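Keeping the Red and Green Bars in Order

The practice of sorting loose stock by length and color was adopted at Clulenura in April, and this entry sets out how the gray bins are now to be kept. It is a personal account, although several colleagues have asked that it be written down in a form they can refer to.

The stock in question is modest. There are long bars in brick red and shorter bars in dark green, supplied by Dendik in lots of 44. The two were formerly stored in separate cartons, and the cartons did not last. The bottoms gave way, the labels came off, and by the end of winter a person looking for one short green bar could expect to move a great deal of cardboard first.

A single open bin on a light wooden table has replaced the cartons for everyday use. The long and the short bars share it. The objection to mixing them was considered and set aside: the difference in color is plain at a glance, and the difference in length confirms it. A bin with thin upright walls also takes up less of the tabletop than its capacity would suggest.

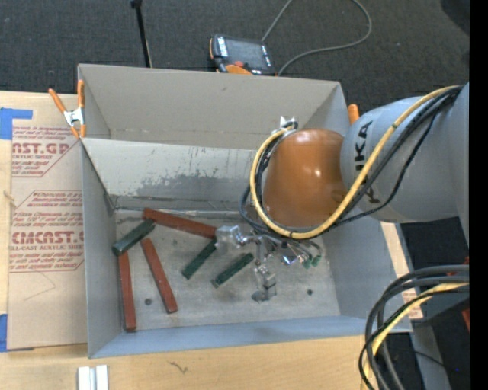 Alcides Arango wrote to say that he would still prefer two bins, one for each color, and that a shared bin invites people to drop a short bar across a long one and walk away. He added that at Brennan the rule was one color to a bin, without exception, and that the floor of each bin was swept before new stock went in.

The point about crossed bars is accepted. A bar lying over another has to be lifted before the lower one can be used, and the scuffs on the floor of a bin do not improve with further dragging. The request, therefore, is that no more than a handful of bars be left out at one time, and that the remainder stay on the shelf until needed.

The second bin has not been ruled out. A used one was offered by Kamov, and it would fit on the same table if the tape dispenser were moved to the windowsill. The cost is small - 52 dollars with delivery - but the table is already shared with the packing work, and space there is argued over more than money.

On the matter of wear, the present bin will stay in service. The coating has gone dark in a patch on the sloping panel, and the floor carries pale scratches and smudges. Neither affects its use. The small holes in the floor should be left open, and grit should be brushed out with the soft brush that hangs under the table. Solvent is not to be used on the coating.

Bars that are chipped at the end go in the tray marked for returns and are not to be put back with the good ones. Dendik accepts returns by the full lot only, so the tray will fill slowly. Please do not empty it into the scrap before the lot has been checked against the delivery slip, which is kept in the drawer on the left.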